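November, bench notes, batch 6

Third try at the Sunow starter claim. Babar Farooqui came back from Jillholm convinced that the packet culture halves the time for fermented pepper mash. I'm not convinced. The Jillholm people ran it in a warm room and compared it with a batch kept in a cold one, so of course it won.

Same mash in both jars this time, same salt, same shelf. Starter in jar A only. Red bells from the Minhas stall, seeds out, chopped coarse.

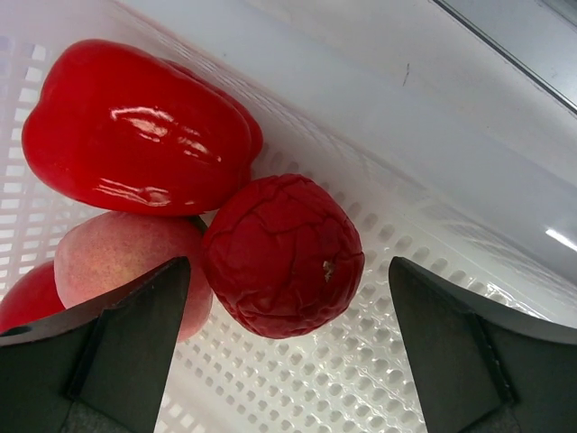
Salt went in by weight. Total mash 1,994 g before splitting, and I lost a little on the spoon. Room held at 70 F all morning, if the wall thermometer can be trusted (it read high last spring and I never checked it again).

pH strips are useless below 4, the colors run together and the mash stains them red anyway. Borrowed the meter from Jornville. Calibrated twice, got two slightly different slopes, used the second.

After nearly 20 hours: A is bubbling, B isn't. Babar calls that a result. Gas is gas. The packet lists sugar as a carrier, so A had an easier breakfast. Next round B gets the same dose of plain sugar.

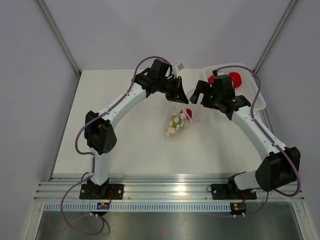

Does early bubbling mean the mash will be ready sooner? Only if the pH drops along with it, and so far the two jars read the same within the meter's wobble.

Leave lids alone until the evening reading. Ask Minhas which farm the peppers came from. Buy buffer solution, the 4.0 bottle is almost out.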